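19th July

I write this in the evening with the window open, and my feet are tired. My teacher Cleiton Coutinho told me once that a diary in English must not be beautiful, it must only be regular. I have been not regular since March, so I start again, and the subject is dishes.

It was my turn for the kitchen at Fidthorpe. We have one turn each in 4 weeks and I always forget mine until I see my name on the paper by the door. I came in early with my own tea towel, the blue one from Mum, because the towels there have a smell. I made the bench first, with warm water and only a little detergent. White stone shows every tea drop, and if you use too much soap you wipe it again and again and it stays cloudy.

Then the sink. It is a double one in stainless steel, with a drying rack that pulls out wide or pushes in small, so it can sit across one side and you wash in the other. I like this rack very much. At home I have only a plastic tray from the two-dollar shop, and the water stays in it and becomes a little green. I asked what such a rack costs and was told to look at the Goh catalogue, but I did not find it there.

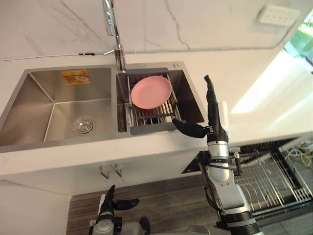 My opinion is that a plate must stand up to dry. When it lies flat, the water sits under the rim, and later you put it in the cupboard and it makes a ring on the plate below. I said this at morning tea and we had quite a long discussion! One person puts everything in the dishwasher, even one teaspoon. Another person never trusts the dishwasher and washes before and also after. I am in the middle, I think. For one or two things I wash by hand, and for the lunch dishes I use the machine.

We spoke also about paper cups. Stemov sent us a carton of 2,000 last year, and there were still 833 when we did the stocktake, so I think we will drink from paper until I am old. I would prefer that everybody brings a mug. But mugs get lost, and then there is a sad email. 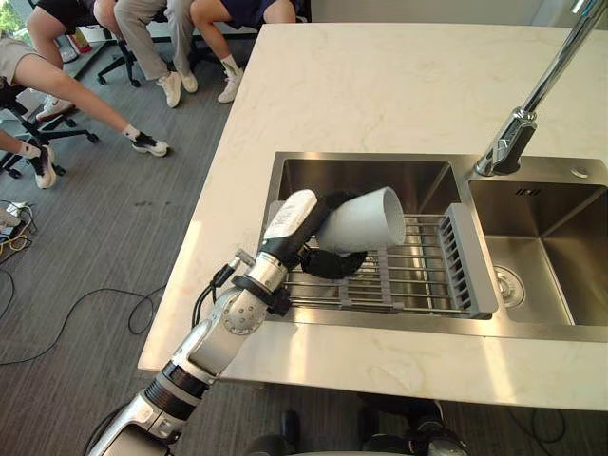

Paper cup over the dish rack.

After lunch I wiped the tap, which is tall and gets spots from the water. My grandmother used vinegar for this, and I use vinegar also, on a soft cloth, and then dry it at once. I must remember to buy vinegar, and also sponges, the 6 pack. The word "scourer" I learned today. I had always said "the rough side".

I copied the heading from the roster into my book, to practise my handwriting:
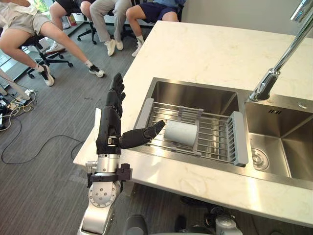 Ikomcombe Kitchen Team, Fidthorpe

It looks quite good in blue ink, only the capital K is too fat. Tomorrow I will pass the roster to the next person and bring home my towel to wash. For dinner I had toast with cheese and tomato, eaten over the sink, so there is no plate to talk about. I should ring Mum before it gets too late there.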